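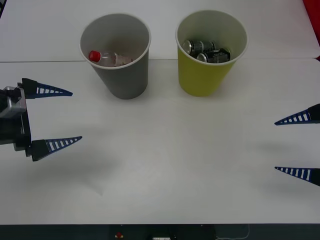 *Two-arm sorting cell, bottle in the gray cup and cans in the yellow-green one.*

# Budgeting a two-arm tabletop cell

This page covers how to put together a budget for a small two-arm workstation of the kind used for sorting and light handling. It assumes you already know what you want the arms to do and that somebody has asked you for a number. It doesn't cover software licensing or compute, which have their own page.

The worked figures come from the Girnum bench, which Elfriede Rainer and I planned together. Prices will be different where you are. The order of the steps should hold up.

## 1. Write the task down first

Before you open a catalog, write one paragraph on the task. Name the objects, where they start, where they end up, and how heavy the heaviest one is. Ours read: "Empty drink containers, bottles and cans, sorted into open cups by type. Either arm may pick. Nothing heavier than a full can."

We added the "full can" part late, and it changed the arm we bought. Empty containers weigh next to nothing, but people leave drinks in them. Budget for the object you will really get on a bad day.

## 2. Choose the fingers before the arms

Most people do this the other way round. The fingers decide what you can pick up, and they also set how much reach you lose at the end of the arm.

For containers of mixed shape we went with long tapered fingers with slots along their length. They have to manage a round can and a crushed bottle without a tool change. If your parts are all one shape, a plain parallel jaw is cheaper and easier to replace.

When you ask for a quote, get these in writing:

- price per finger, and whether they are sold singly or only in pairs
- price of the mounting block, if separate
- maximum opening with those fingers fitted
- lead time on spares

Order spares with the first purchase. We put in for 2 extra pairs, one for each arm. Shipping on a later small order from Clalberg would have cost nearly as much as the fingers.

## 3. Size the table

Tape the layout out on a floor or an old desk at full scale. With two arms facing each other you need:

1. room for each arm to pull back fully with its gripper open
2. a shared area in the middle that both can reach
3. a place for the containers where neither arm passes over them on the way to something else

We keep the cups toward the back edge for the third reason. The front stays free for parts coming in.

A single-piece top was more than we wanted to pay, and it wouldn't have gone up the stairs. Panels are fine. Plan where the joint goes, though. Ours runs across the table behind the cups. A seam through the middle of the picking area would be a nuisance for anything small or thin.

Get a matte top. A glossy surface throws reflections of the overhead lights, and you will end up paying for diffusers or a mat. White works well for us with most drink containers, less well with clear plastic. If clear or white parts are your main load, ask for a gray sample and test it under your own lights before you order.

## 4. List the small items

This is where our first draft was short. The arms and grippers were right to within a few dollars, and then a second page of things had to be added:

- emergency stop and its wiring
- a base frame stiff enough for two arms moving at once
- cable ties, cable trunking, strain relief
- power strip with enough spacing for bulky adapters
- bolts in the correct thread (check this twice)
- one fixed camera mount
- cups, bins and test objects

The Girnum second page came to $316. It isn't a large sum, but it was not in the approved amount, and we waited until October to get it added. Put these lines in from the start, even if you have to estimate them.

For containers, paper cups are good enough to begin with. They are cheap, they come in different colors, and you can throw out a crushed one. Their weakness is that they are light and tip easily when a finger catches the rim. If you see a lot of tipping in your own trials, move to something with a heavier base, and leave a line in the budget for it.

## 5. Get comparable quotes

Send the same one-page request to every supplier. We sent ours to Clalberg and Ortner, and the answers still came back in different shapes. Ortner quoted with the mounting blocks included and freight excluded. Clalberg did the reverse. On the face of it Ortner was cheaper. With everything moved onto the same lines, it was not.

Make a table and fill every cell, with "not included" where that applies:

| Line | Supplier A | Supplier B |
|---|---|---|
| Grippers, pair | | |
| Fingers and blocks | | |
| Spare fingers | | |
| Table top and frame | | |
| Emergency stop | | |
| Freight | | |
| Import or sales tax | | |
| Training or setup visit | | |

Our final figure for grippers, fingers, spares, top and frame was $2,894, freight included. The arms were transferred from the Girden site, so they don't appear in it. If you are reusing arms, still budget for new cables and a check of the joints. Elfriede also insists on a line for the technician's time, and she is right — it was the part the Girden people forgot when they built theirs.

## 6. Plan the timing

Allow seven weeks from approval to first pick if everything is in stock. The table top was our slowest item, so order it first. Install in this order: frame, top, emergency stop, arms, grippers, cables. Test the stop before either arm is powered for anything else.

Book the room for a Saturday if you share it. Leveling the frame takes most of a morning and you will want the floor clear.

## 7. Set the yearly amount

Fingers wear, cables get pulled, and cups run out. Ask for a running budget in the same request as the purchase, on its own line so that it can be renewed separately. Review it after the first year against what you spent, and keep the receipts for the small items in one envelope or folder. The next bench will be priced from them.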